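Koffer packen, Runde drei

Im Juni geht's los, fünf Wochen Schweden mit dem Zug, und ich will diesmal wirklich nur den kleinen Rucksack mitnehmen! 41 Liter, mehr nicht. Beim letzten Mal hatte ich über 900 Gramm allein an Kabeln dabei (fragt nicht), und den Föhn habe ich kein einziges Mal ausgepackt.

Also wird aussortiert. Die Jeans bleibt daheim, die Regenjacke muss mit, und bei den Oberteilen bin ich jetzt streng: drei Stück, dazwischen waschen.

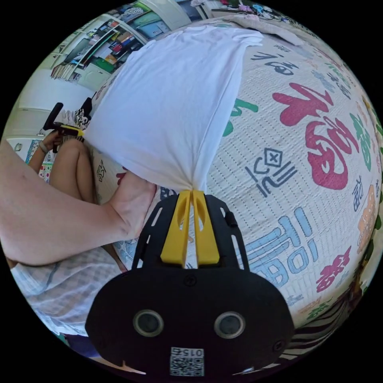 Weißes T-Shirt, geht immer.

Schwieriger sind die Bücher. Ich lese im Zug wie verrückt und hasse es, wenn mir kurz vor Malmö der Stoff ausgeht. Sepp hat mir seinen alten Reader angeboten, aber ich mag halt Papier, und Umblättern gehört für mich zum Urlaub dazu. Zwei Taschenbücher, und dann mal sehen, was in den Hostels so im Regal steht.

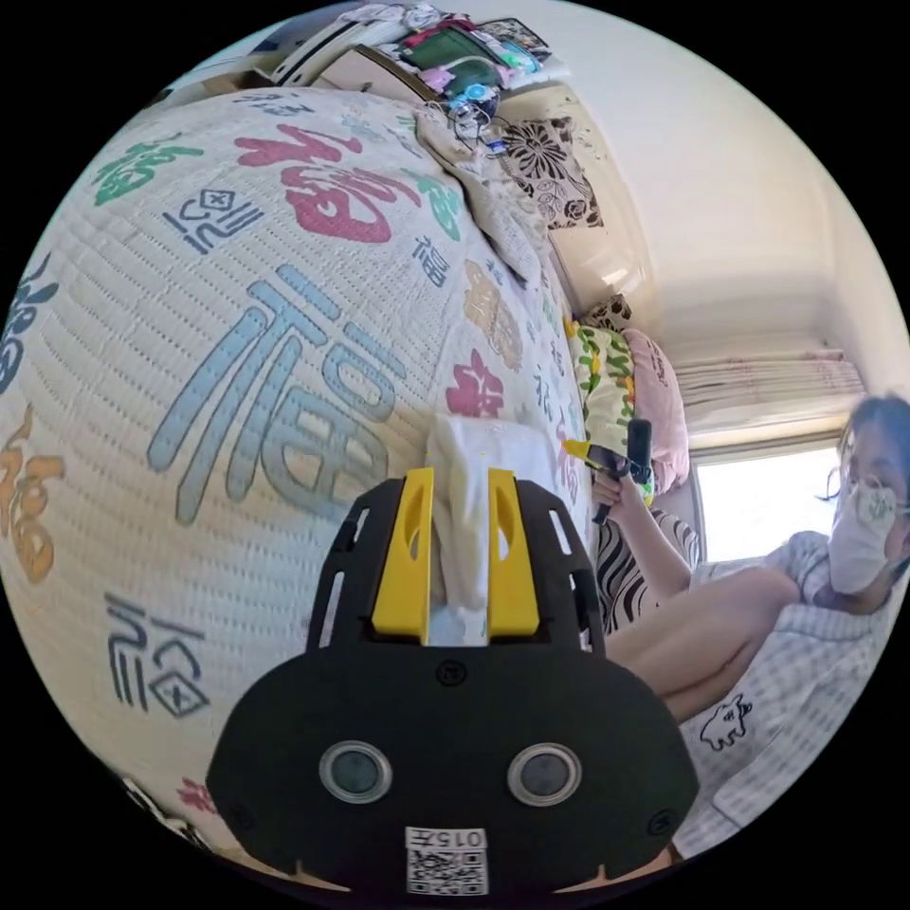 Siham El-Sayed schrieb mir dazu, ich solle die Bücher unterwegs einfach verschenken und den Reader trotzdem einstecken, für die langen Nachtfahrten. Hm. Der wiegt ja fast nichts. Die Handtuchfrage ist übrigens auch noch offen!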